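Folding and putting away - the quick version

Updated July 2024

Been meaning to redo this page since January. The old one was too long and half of it was about airing cupboards, which most of us don't have. So. Clothes, folding, small rooms. Skip what you don't need.

Before you start

Clear a flat surface first. Bed is the usual choice but a soft mattress is rubbish for folding - everything sinks, the creases go where they like. A table, a desk, an old shelf board laid across the bed, anything hard. Wipe it down. Toast crumbs get into jersey and stay there.

Sort by type, not by person. All the T-shirts, then all the trousers, then the fiddly stuff. You get into a rhythm and it goes twice as quick. Sort by person at the end when you're carrying piles about anyway.

Anything not properly dry goes back on the airer. Feel the seams and the collar, those are last to dry. One damp collar in a drawer and the whole lot smells by the weekend.

T-shirts

Front up or front down, people argue. Front down gives you a neat front on the finished fold. Front up means you can see what you're doing with the print. I do front up for anything with a badge or a logo, then flip the whole thing over at the finish if it needs it.

1. Lay flat, smooth from the collar down. Palms, not fingertips.
2. One side in to the middle, sleeve laid back on itself so it doesn't poke out.
3. Other side the same.
4. Bottom hem up to just short of the collar. Leave a gap of two fingers.
5. Fold again, in half or in thirds depending on your drawer.

Step 4 is where it goes wrong. If you take the hem right up to the neck you get a fat lump at one end and it won't stand up.

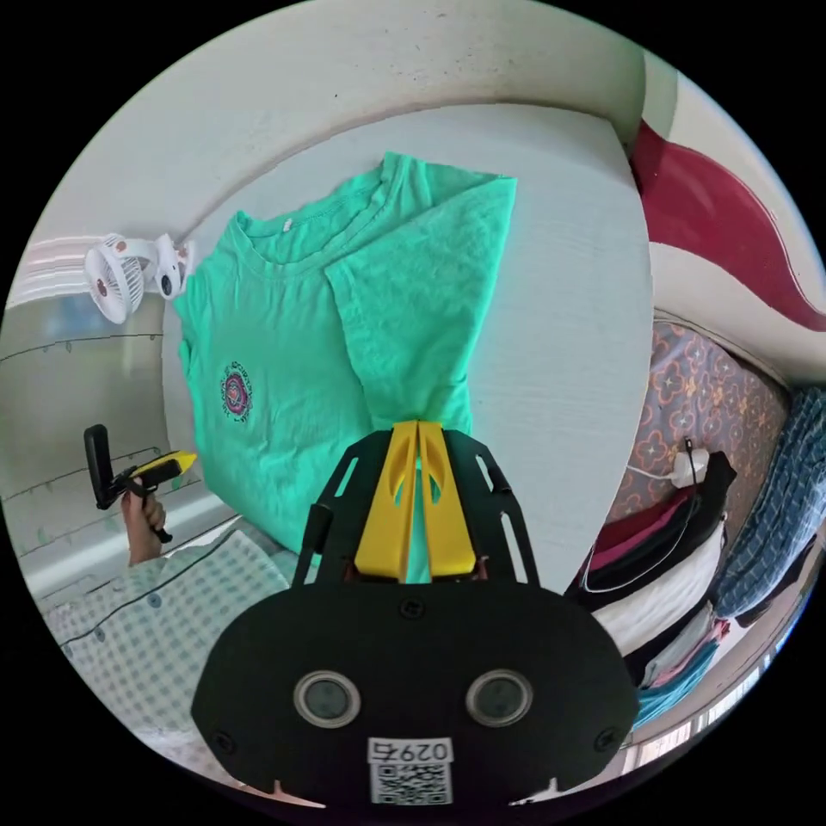 Small prints are worth a bit of care. Folding straight across a transfer is what cracks it, far more than the wash does in my opinion, so work out where the print sits before you make the first crease. On a shirt like the mint green one, with just a little round emblem on the chest, it's easy - bring the sleeve across the body, keep the fold line clear of the emblem and you're fine. Big prints right across the front are harder. Roll those, or fold once only and lay flat at the bottom of the drawer. Never iron over a print, inside out or leave it.

Check shirts and anything with a proper collar

Hang them. Really. I spent years folding these and then ironing them again. Do up the top button and the third one down, that's enough to hold the shape. If you've no rail, a hook on the back of the door takes more than you'd think.

If you must fold (suitcases), button right up, face down, slide a bit of card in at the neck, fold round it, pull the card out.

Bedding

Fitted sheets - corners inside each other, make a rough square, fold in thirds. It wont be perfect. Put the whole set inside one of its own pillowcases and you never hunt for the other one again. This was Paloma Lyons's tip and it's the best on the page.

Piles and drawers

Heavy at the bottom, obviously. Dark and light together is fine once they're clean, though I'd keep new black or maroon things away from white for the first few washes - dye rubs off dry as well, a bit.

Stand T-shirts on edge in the drawer like files, you can see every one. Only works if the drawer is nearly full. Half empty they all flop over, so wedge a shoebox lid in the end.

My drawers are the old Dvorak ones, 80 cm wide, and they take two rows on edge with socks down the side. Measure yours before buying any dividers. I got the Liston set without measuring and they're in the shed now holding seed packets.

Keeping cool while you do it

A small fan clipped to a shelf or the headboard makes a big diffrence in July. Aim it at you and away from the folding or your sleeves lift every time. Mind the cable if you're carrying piles past it.

Odds and ends

- Phone chargers: off the mattress and onto a hard surface before you leave one plugged in overnight.
- Lavender bags lose it after a few months. Squeeze them, or bin them.
- Don't leave the finished pile in a sunny window. Folded edges fade first and you get a stripe.
- Odd socks: one bag, one month, then rags.
- Firouzeh Heydari wrote in from Durbridge to say wooden hangers mark silk - use padded. Thanks Firouzeh.

Next page: jumpers and moths.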